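Moving Brillport to a new PC — licence says no activations left

tansy_ledger
I do the wages for a small firm, 40 on the payroll, and we've used Brillport for years. My old PC is on its last legs so in September I'm moving to a new one. Installed it this morning, typed the key in and got error 871, "no activations remaining". I only ever use one computer! Do I have to buy another licence?

Quillfeather
No, don't buy anything. Go to the old machine, Help, then Licence, then Release. That hands the activation back. Then try the new one again.

mossop15
Release only works if you're on the 15 update or later. Before that you had to ring them up, and I was on hold for most of a lunch hour.

Quillfeather
I've released from older ones than that without ringing anybody, so I don't think that's right.

mossop15
Well, mine was greyed out until I updated. Maybe it depends on which licence you bought.

tansy_ledger
Mine's greyed out too, so one point to mossop. What about the data, does that come across by itself?

Olia_R
No! The program goes on the C drive but the employer files are wherever you put them. Do a backup from inside Brillport and restore it on the new PC. Please don't just drag the folder over, I did that and lost the pension settings for every single person.
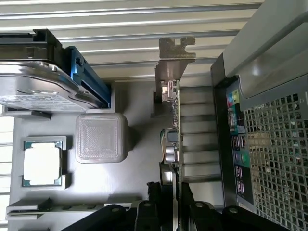
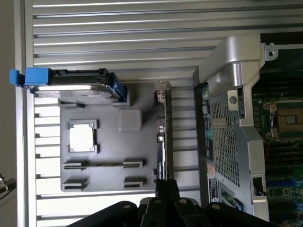

Grey trays with the parts set out, both pics from the same day

Skurow
I've always dragged the folder and it's been fine — you just have to close the program first. The backup leaves out saved payslip PDFs, and I had 2093 of those.

Olia_R
Then do both. Backup for the data, copy the PDFs separately.

tansy_ledger
Update: ran the update, Release came alive, new PC activated first go. Restored the backup and the year-to-date figures match. Maricruz Sandoval on their support desk also emailed to say they can reset a key if the old computer won't start, which is handy to know. Now I just need to find where the PDFs went.

mossop15
Documents folder, under the employer name. Mine were, anyway.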